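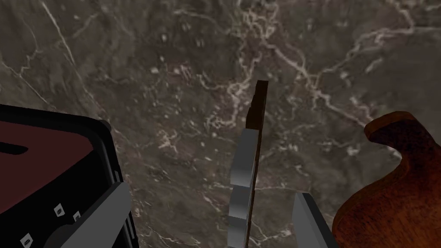
Moataz El Sherbiny
December 2025

People ask me every week if a machine can tidy their house already. I work with this question in my job, so I will try to answer in some short posts. I will be careful, because in this topic everybody promises too much. (1)

First, what I mean by a chore. I don't mean vacuuming a floor. A round vacuum does not need to hold anything. I mean: pick up a thing, carry it, put it down in the place where a person would put it. For a machine this is a very different level. (2)

We are a small team in the Hegazy building, and our project has the name Fevon. We practice the tidying in simulation before we let any arm near real furniture. A broken vase in simulation costs nothing. A broken vase at my mother's apartment costs me a whole Friday. (3)

The thing I like to practice most is long and thin objects. Sticks, handles, spoons, brushes. You would think they are easy, because the fingers can close around them without problem. But closing is only the beginning. (4)

If you hold a stick too low, it turns in the fingers. If one finger touches before the other, the stick is pushed and starts to lean, and then the second finger must arrive at a place that is no more the place we calculated. A child of three years corrects this without thinking. (5)

The second difficulty is the neighbors. In a real room the stick is never alone. It lies beside something big, something shiny, something you really don't want to scratch. I have more respect for a slow arm that leaves the guitar in peace than for a fast arm that finishes first. (6)

Some numbers, so you don't have to trust my feeling. In April we ran 888 attempts of one task: take a thin object from a crowded surface and put it in a box. 390 were finished as we wanted. In 135 the object was dropped on the way. The rest failed in different ways, mostly before the fingers had closed. (7)

So less than half. And this was in simulation, where the light is always good and no cat is walking through. When a company shows you one nice video, please ask them how many times they tried before it. I ask this always and I am not very popular at trade fairs. (8)

Another part which people forget is the looking. The camera near the hand sees close things very large. A flat panel can fill half of the view, and the machine must decide: is this a wall, a picture, a door of a cabinet? For tidying it is important. You don't tidy a wall. (9)
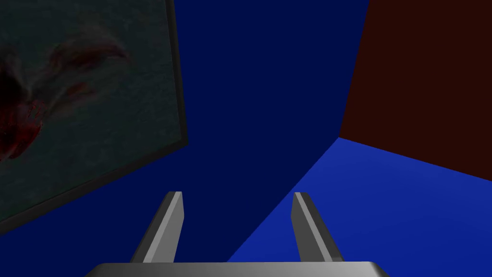 Fingers open, nothing held, and a tilted panel takes most of the left side.

I show this view to new students and ask them where they would move next. Most of them need a moment. They have good eyes and a whole life of experience with rooms, and still they want to turn the head a little. The arm also wants to turn, but each extra look costs time. (10)

Now the shop floor, because it is a different story. A friend at Drarnetier has a packing line where the same part arrives in the same position all day. There the machines are good, really good, and they have been good for years. The part does not change and the table does not change. (11)

But the same friend still pays people to clean the benches at the end of the shift. I asked him why he doesn't automate this one. He laughed and opened a drawer. There were screws, tape, half of a sandwich, and a key that belonged to no lock they know. (12)

What can you expect at home, then? My opinion only: one chore, in one room, with someone near. Grurkby has a test kitchen where an arm puts cups on a shelf, and I found it quite pleasant to watch. It needed some 200 seconds for one cup. I finished my tea before it. (13)

Someone asked if I would buy one for myself. Not this year. I would maybe rent one for a month, to see if I get angry with it. I think patience of the owner should be written in the technical data, next to the weight. (14)

Someone else asked what will improve first. I believe the recovery. Today, when the stick slips, many systems start again from zero. People just move the hand a bit and continue. We are working on this part now, and it goes slowly - but it goes. (15)

If you have a chore that you think is simple, write it under this post. Please write also what is usually lying around it, this part is more useful for me than the chore. I will answer in the evening, after I wash my own dishes by hand. (16)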